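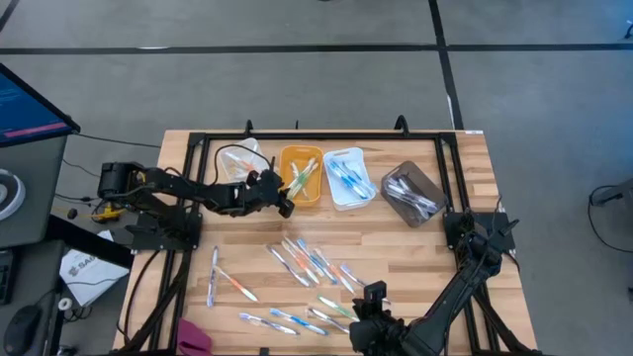

Gralasska Hygiene Kits: Progress Report to the Prillon Fund

Reporting officer: Loubna Ouali
Date: Monday, April 24, 2023

1. Progress to date

The grant covers the supply of 200 hygiene kits to families registered with the Ait Brahim centre. Toothbrushes were the first item to be dealt with. They are being sorted by colour into small containers along the back of the workbench, so that members of one household can tell their brushes apart. Sorting will take 2 further sessions.
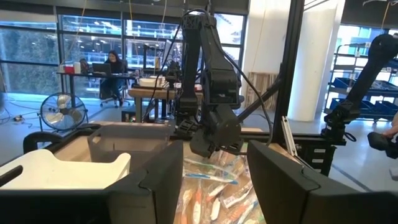

Toothbrushes in a clear plastic bag, Gralasska workroom.

2. Matters outstanding

Soap and flannels have been ordered and are expected in May. Othmane Younis has asked that children's brushes be kept separate — this was not in the original plan and adds eight hours of work, which can be met from the existing budget.

3. Request to the Fund

We ask for approval to move the unspent transport allowance to packaging. Kamlesh Gautam holds the revised figures and will forward them on request. The next report will follow delivery of the first 16 kits.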